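The coffee arm and the people next to it 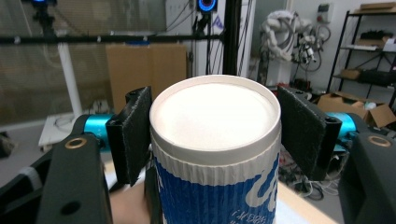 I've been a regular at the Skustetti lunch counter for years, so when I heard they were bringing in a machine to handle cups I got a little protective (of the coffee and of the staff, in that order, sorry!). Wian Hlongwane runs the morning shift and agreed to talk to me once the rush died down.

"I was the loudest one against it," Wian told me, wiping down the same spot of counter the whole time. "I figured they'd send two of us home by January."

Nobody was sent home. What changed is who stands where. On a busy morning they do 300 drinks before eleven, and it used to be one person's whole job to put on lids and slide cups down to pickup. "Your wrist knows about it by ten o'clock," Wian said. "I don't miss lids. I will never miss lids."

Teaching the thing was another story. The supplier, a small outfit called Plimoseo, wanted 200 practice pickups for each cup size, and the staff did those themselves after closing. Squeeze too hard and the sleeve buckles, too soft and the cup slips. "We went through so many cups. My manager kept looking at the boxes and then at me."

I asked if the job feels different now, and got a long pause. "I talk more. Before, I had my head down. Now I'm out front and people want to chat, and some mornings I'm not in the mood for it, you know? Nobody put that in the training."

There's also the new chore of babysitting. When the arm stops, somebody has to clear it, and Wian is usually that somebody. The pay went up a bit for it, after some arguing. "We had to ask twice," Wian said, and went off to refill the milk.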